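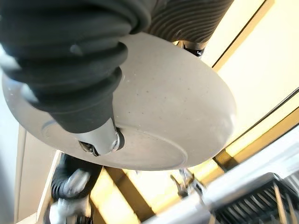 Iwona Witkowska wrote:
I disagree with the idea that the job stays the same and you just get help with the heavy part. I have been on the bench side for a long time and the arms took over the part of my day when I could think about something else. What I have left is the part where I have to pay attention every minute. I go home more tired than before, and my shoulders feel fine.

benchrat_two wrote:
OP here. That is close to what I was trying to say in my first post but you put it better. For people coming in from the other thread: I work at Zinditz, second shift, in the refurb building. We take back returned floor and desk equipment, check it, fix what can be fixed, and repack it. The arms were installed at the end of winter. Amarasinghe did the install and the training. There are 2 arms in our area and they do the turning, holding and fastening on the bases and stands. We do intake, testing, cleaning and whatever the arms kick back.

My question was whether anyone else's pay grade changed when this happened. Ours did not. The job description did.

Pelham Road wrote:
What changed in the description?

benchrat_two wrote:
"Operates and monitors" was added in front of almost everything. Also a line about "first response to stoppages." Before that if a machine stopped you called maintenance and waited. Now you are supposed to look at the panel, clear what you can, restart, and log it. If it stops again, then you call.

Pelham Road wrote:
Then you should be asking for a regrade. Clearing stoppages is a different grade everywhere I have worked. Get it in writing what you are expected to clear and what you are not. Do that before you ask about money.

oldsolder wrote:
I'll be the one who disagrees. I was at the Dimoditz site when they put the same kind of setup in, and most of the people complaining had been asking for years for something to be done about the lifting. We had people out with wrists and backs all the time. The lifting is gone. You can't ask for that and then say you miss it.

I do agree about the job description. That should have been talked about first.

Iwona Witkowska wrote:
I don't miss lifting. Please read what I wrote. I said the easy minutes are gone. When I did a base by hand from start to finish there was a stretch where my hands knew what to do and I could rest my head or talk to the person next to me. Now the units that come to me are the ones with a stripped thread, a bent plate, something glued that should not be glued. All of them are problems. The rate we are held to was set when the easy ones were in the mix.

oldsolder wrote:
OK, that's fair. I didn't think about the rate. At Dimoditz they reset it after a while but I don't remember how long it took. It was somebody in the office who noticed, no one on the floor had asked.

kt_nightshift wrote:
Same at our place and they never reset it. They said the total output for the area was up so the rate must be fine. Total output counts the arms. If you take the arms out, the people are each doing fewer units and every one of those units is a bad one. I tried to explain this with a pencil and paper and my lead agreed with me and nothing happened.

Pelham Road wrote:
Did you put it in as a formal request?

kt_nightshift wrote:
No. I will now.

benchrat_two wrote:
On the rate, we do have some paper. Every unit the arms kick back gets a reason code on the work order. I asked if I could see a summary and was told it wasn't available, but the codes print on the ticket so anybody can read them as they come through. The one that got everyone mad was work order 3153. The arm rejected it, the bench person fixed it, it went back through and got rejected again, and the time for both passes was put on the bench person. That was my neighbor on the line. She got a talk about it.

Pelham Road wrote:
That is exactly the kind of thing to keep a copy of. If you are allowed to, write down the order number and the codes. Don't take photos of the ticket if you have a no phones rule.

mossback wrote:
I'm on the other side of this, so go easy on me. I do field service, mostly joints, covers and end fittings. I don't work for Amarasinghe but I have worked on the same kinds of cells.

The double reject is nearly always a setup thing. The arm checks against a position or a torque value and if the repaired part is a little different from new, say the thread has an insert in it, it fails every time. There should be a way to flag a unit as repaired so it gets the wider limits. If your people weren't shown that in training, ask for it by that name: limits for reworked parts. It takes a tech part of a morning.

benchrat_two wrote:
We were not shown that. Training was 6 hours and most of it was safety and the panel. I'm going to print your post and take it in.

mossback wrote:
Please do. One more thing for anyone doing first response: look at the pleated sleeves over the arm when it is stopped and locked out. Grit gets into the folds, mostly on the inside of a bend. If the cover is starting to crack, put it in the log and leave it alone. Don't tape it. I have cut a lot of tape off those.

kt_nightshift wrote:
We have been told to tape it.

mossback wrote:
Who told you that? Tape stiffens the fold and then the next fold over wears through. Wipe it down, log it, order the sleeve.

kt_nightshift wrote:
The lead on days. I'll pass it along and see how that goes.

hollis_j wrote:
Question from someone whose shop doesn't have any of this yet but is getting it. Management is calling it the Rorarness program, I guess that's the name of the package. They had a meeting and said no one would lose a job. Is that how it went for the rest of you?

oldsolder wrote:
At Dimoditz no one was let go. People left and weren't replaced. After a while there were fewer of us. So what they said was true and the room still got emptier.

benchrat_two wrote:
Same here so far. 2 people moved to the warehouse on days. One asked to go, the other was asked. The temps were not renewed, and the temps were not counted when they said no one would lose a job. Ask about temps at your meeting if you have them.

hollis_j wrote:
We have a lot of temps. Thank you. That didn't come up at all.

Iwona Witkowska wrote:
Ask also who writes the schedule for stoppages and maintenance. Our breaks used to be at the same time for the whole line, so we ate together. After the install the breaks were staggered so that somebody is always at the cell. It was done in one email. For me that is the biggest change of all of them. I know less about the people I work with now than I did in March, and I have sat near some of them for years.

Pelham Road wrote:
Staggered breaks are something you can push on. The cell can be stopped for a break. It was stopped for the night before somebody decided it needed a person beside it.

oldsolder wrote:
They won't stop it. The whole point is that it runs.

Pelham Road wrote:
Plenty of places stop it. It depends on how it restarts. If a restart takes a minute there's no case for staggering. If it has to warm up and home itself and run a check piece, then they have a case.

mossback wrote:
Restart after a clean stop is quick on most of them. After an emergency stop it's longer, and people mix the two up. Time a clean one and write it down.

benchrat_two wrote:
I'll time it this week. My guess is it's short. The long restarts I remember were all after something jammed.

grumblecake wrote:
I'm going to say something unpopular. I like it. I do intake, and before the arms I was pulled off intake whenever the bench was behind, which was all the time. Now I stay at my own station and I can do it right. Fewer things get through with missing parts. I also learned the panel, and I would like to learn more of it. I put my name in for the tech course. I don't think everybody who feels fine about this is a company person, and a couple of posts in the other thread said that.

Iwona Witkowska wrote:
I did not say that and I would not. I hope you get the course. But notice that your work got steadier and mine got harder from the same change, and we are on the same pay. That is what I want them to look at.

grumblecake wrote:
I can agree with that. I'd sign something about the rate.

kt_nightshift wrote:
Who pays for the course at your place? Ours says you do it on your own time and they pay you back if you pass.

grumblecake wrote:
They pay for it up front, but it's on days only, so second shift has to swap. I had to find my own swap. If you have kids I don't see how you would do it.

Pelham Road wrote:
Add that to the list as well. So far I have: written limits on what operators clear, a grade review, the bench rate with easy units taken out, double rejects not charged to the bench, breaks, and the course being open to second shift. I would not take all of that in at once. Start with the rate, it has numbers behind it.

oldsolder wrote:
I'd start with the double rejects. It's the cheapest for them to fix and mossback already told you how. Get one yes first.

Pelham Road wrote:
If you start small they'll give you the small one and say they listened.

oldsolder wrote:
Maybe. I've also seen people walk in with a list of everything and walk out with a meeting date.

benchrat_two wrote:
I talked to a few people on shift last night and most wanted the rejects first, so we're doing that one — the rate goes in right after with the ticket codes attached. Iwona, can I use your wording on the easy minutes? I'd leave your name off.

Iwona Witkowska wrote:
Use it. You can leave my name on.

hollis_j wrote:
Our next meeting is in the morning, before first shift. I'll ask about temps and breaks and post what they say.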